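Sorting out the tape drawer

Sep 21, 2022

I ship between five and eight parcels a week, mostly secondhand camera lenses and repaired meters, and for the last two years I have bought tape without thinking about it. The result was a drawer with four kinds in it, two of which do not stick to recycled cardboard. I spent the past month testing them, and these are my notes.

There are three adhesives you will meet in practice: acrylic, hot melt and natural rubber. Acrylic is the cheap one. It resists sunlight and yellows slowly, but it needs time and pressure to grip. Hot melt grabs at once and holds well at room temperature. Rubber costs the most and copes best with dusty or recycled board.

Most sellers list thickness in microns and leave out whether the number covers the film alone or the film plus adhesive. The Morkel roll I had been using is sold as heavy duty, and the small print gives the figure for both together. The Stostum hot melt is thinner on paper and tears less in use. I now ignore thickness unless both numbers are given.
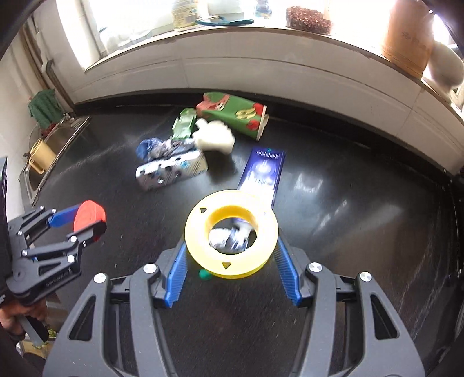

The test was simple. I taped flaps on 20 identical boxes, five per tape, loaded each with 400 grams of gravel in a bag and stood them on their taped side in the garage. Every morning I checked for lifting at the ends. The acrylic tape from Massawe had lifted on three boxes by the second day. The Stostum did not lift at all. The Morkel lifted on one box, at a corner where I had not pressed it down properly, so I don't hold that against it.

The fourth was a paper tape from Clornel with a rubber adhesive. It held on every box and can be torn by hand. It is also noisy in a dispenser and leaves fibers on the blade, which then needs wiping with mineral spirits every few rolls.

Cold is a separate problem. Last December I had two parcels come back open after a night in an unheated depot, both sealed with acrylic. I repeated the test with one box of each tape in the chest freezer for 700 minutes. The acrylic peeled off in one piece. The hot melt was stiff but attached — less impressive than at room temperature, though good enough for a box that is going to be handled twice.

One note on cores. Standard dispensers take a three-inch core, and some bargain rolls come on a smaller one that rattles on the hub and pulls crooked. Check before ordering a case.

I have ordered Stostum for general use and Clornel for anything going out in a reused box. The remaining Massawe is for labeling shelves.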